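火曜日 午後4時ごろから　双腕班ノート（1月分のつづき）

前回の続きから。先週の終わりに、右腕の手首を回すと紫のケーブルが引っぱられて原点が少しずつずれる、という話を書いたまま帰ってしまったので、今日はまずそれを片づけるつもりで来た。来たのだけれど、部室に入ったらダニツァさん（Danica Dvořáček さん。春から来ている院生の方で、このノートを読む一年生はまだ会っていないかもしれないので一応書いておきます）がもう左腕の電源を入れて待っていてくれて、しかもお茶まで淹れてあって、結局最初の小一時間はおしゃべりと設定ファイルの見直しで終わった。でもその設定ファイルの見直しで原因が見つかったのだから、おしゃべりも無駄にはならないものです。

ケーブルの件。結論を先に書くと、引っぱられていたことと原点のずれは別の問題だった。ケーブルのほうは肘の外側でたるみを多めに取って結び直したら、手首を端から端まで回しても突っ張らなくなった。ところが原点のずれはそのまま残った。がっかりしていたら、ダニツァさんが「左右で同じ校正ファイルを読んでいませんか」と言い出して、見てみたらそのとおり。冬休み前にわたしが Michalík の設定一式をコピーしたとき、右腕のファイル名を書き換え忘れていた。恥ずかしい。恥ずかしいけれど、次に同じことをする人のために残しておきます。

- `michalik/left.yaml` と `michalik/right.yaml` は必ず別々に保存すること
- 校正のあと、起動ログに左右それぞれのファイル名が出るようにした（今日追加）
- 右腕だけ校正し直した。左腕は触っていない

ちなみに Michalík というのは、わたしたちの動作再生プログラムの名前です。卒業した先輩がつけた名前で、由来は何度聞いても教えてもらえませんでした。ノートの古いページには「ミハリク」とカタカナで書いてあるところもあるけれど、同じものです。

さて本題の Derkina 課題。Grultbridge 杯の規定の中で、うちの班がいちばん苦労しているのがこれで、二本の腕で薄い包みを同時に持って、皿から持ち上げて、そのまま奥の箱の手前まで運んで置く、というもの。片腕でつまむのは秋のうちにできていた。でも規定には「両方のグリッパが対象に触れた状態で持ち上げること」とはっきり書いてあって、つまり片腕でひょいと取ってしまうと点にならない。薄くてやわらかいものを両側から持つと、少しでも片方が早く閉じた瞬間に包みが回ってしまう。回ると角が皿の縁に引っかかる。引っかかると皿ごとついてくる。先週はこれの繰り返しで、見ているうちにだんだん皿のほうを応援したくなってきたくらいです。

今日は閉じるタイミングを変えてみることにした。これまでは左右のリーダー役の手元を二人で「せーの」で動かして記録していたのを、一人が両方動かして記録する方式にした。ダニツァさんが両手で操作して、わたしが横で見ながらメモを取る係。一人でやると当然左右の癖がそろうので、閉じはじめの差が小さくなるはず、という読みです。

赤い包みを皿にのせて、グリッパを上から寄せていく手前の姿勢を、何度も何度も確認した。ここが高すぎると降りてくる間に左右がばらけるし、低すぎると指先が包みの表面をこすって位置が変わってしまう。指先の高さは、包みの上ぎりぎりから少しだけ余裕を見たところ、という感覚的な決め方をしていたので、今日ようやく数値にして、包みの表面から14 mmに固定した。

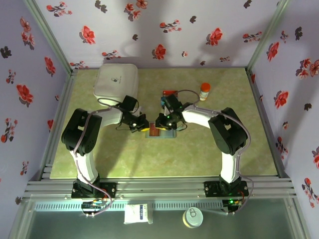
高さを固定してからは、びっくりするくらい話が早かった。記録を15本とって、それを全部同じ条件で再生してみたところ、途中で包みが回ってしまったのは4本。前回までは数える気にもならなかったので比べようがないのだけれど、体感としてはまるで別の機械を動かしているようで、二人で思わず拍手をしてしまいました（隣の部屋の将棋部の皆さん、うるさくしてすみません）。

失敗した分は、再生を遅くしてダニツァさんと一緒に見返した。どれも失敗の仕方がよく似ていて、右のグリッパが先に触れて、包みの右側が少し浮き、左が閉じるころには向きが変わっている。右が先に触れる理由については意見が分かれていて、

- わたしの説：右手のほうが利き手なので、操作する人がどうしても右を早く閉じてしまう
- ダニツァさんの説：右腕の校正をやり直したばかりで、左腕との高さがまだ合っていない

という感じ。ダニツァさんは左利きなので、わたしの説はその場でだいぶ弱くなった。ただ、左利きの人でも操作のときは右を先に閉じるということがあるかもしれないので、いちおう捨てずにおきます。次回わたしが同じ記録をとってみて、同じ傾向が出たら校正のほうを疑う、という順番でいきたい。

それから、認識のほうの話も少し。今はまだ決まった位置に置いた包みを取っているだけだけれど、本番では置く位置が少しずつ変えられるので、色で場所を探す仕組みを入れようとしている。赤は見つけやすいだろうと思って赤い包みで練習を始めたのに、うちの囲いの壁は赤い花柄なので、色だけで探すと花がどんどん候補に入ってくる。奥の小さな赤いブロックにも反応する。今日の対策としては、天板の範囲の外を最初から切り捨てて、残った候補のうち大きさが合わないものを落とす、という二段構えにしてみた。これでとりあえず花は消えた。ブロックのほうは、腕の影に入ったときにたまに復活してくる。復活したときの画面の保存の仕方を決めていないので、次に来る人、よかったら考えてください。保存先は共有フォルダの `derkina/mistakes` がいいと思います。

白い小瓶と缶は、今日は使わなかった。小瓶は倒さずに横へずらす課題のためのもので、オレンジ色のふたを目印にする予定。缶は、正直なところ、うちのグリッパの開き幅で本当につかめるのか、まだ誰も試していないと思う。ダニツァさんは「指先に薄いゴムを貼れば、ふたの縁なら持てるかもしれない」と言っていたけれど、プルタブに引っかけてうっかり開けてしまう未来がわたしには見えるので、試す日は雑巾を用意してからにしましょう。

途中で Givside の方から電話があった。囲いの材料や部品でお世話になっている、駅の向こうの工務店さんです。頼んでいたアルミ材の端につけるキャップが届いたそうで、次の当番の人が取りに行くことになった。受け取りは店の裏口からとのこと。表は午後になると閉まっている日があるらしいので注意。あと、店長さんが大会を見に来たいと言ってくださっていて、わたしはすっかりうれしくなって「ぜひ！」と答えてしまったのだけれど、一般の人が入れるのかどうか確認していませんでした。これは宿題。

モーターの熱についても書いておく。連続で再生していると左肩のあたりがだんだん熱くなるのは前から気になっていて、今日も後半は触ると「おや」と思うくらいになった。そこで再生と再生の間に休みを入れることにして、休みは最大40秒まで設定できるようにスクリプトを直した。長すぎると今度は人間が飽きてスマホを見はじめ、次の再生が始まるのに気づかないので、終わる少し前に音が鳴るようにもした。音はダニツァさんが選んだもので、わりとかわいいです。変えたい人は `sounds` の中身を差し替えてください。ただし前にあったブザーの音だけはやめてください、心臓に悪いので。

今日の反省をひとつ。記録をとるとき、わたしが横でメモをしながら何度も天板の端に肘をついていて、そのたびにわずかに揺れていたらしい。再生を見返したときに、何もしていないはずのところで腕の先がふるっと動くので二人で首をかしげていたら、時刻がメモの時刻とぴったり合っていた。記録係は机から離れて立つこと。椅子は窓側にひとつ置いておきました。

次にやること（順番は気にしなくていいです）：

- わたしが操作して同じ条件で記録をとり、右が先に触れるかどうかを見る
- 左腕も校正し直す。その前に今のファイルを必ず退避
- 赤いブロックの誤認識を保存する
- Givside にキャップを受け取りに行く（裏口！）
- Grultbridge 杯の事務局に、見学のことをメールで聞く
- 皿を滑り止めシートで固定してよいか、規定を読み直す

最後の皿の件、規定の付録に「受け皿は動かないよう配置する」と書いてあった気がするのだけれど、それが主催者側の配置のことなのか、わたしたちが固定していいという意味なのか、読み方で変わってしまいそう。もし固定してよいのなら、皿ごとついてくる問題はかなり楽になるので、早めにはっきりさせたいです。去年出た人がいたら、どうだったか余白に書いておいてください。

片づけは、両腕を休止姿勢に戻してから電源を切るところまで二人で確認。右の基板のランプが消えるのを見てから帰ること、というのは前にも書いたけれど、今日わたしが忘れかけたのでもう一度書いておきます。お茶の葉が残り少しなので、次に買いものに行く人は一緒にお願いします。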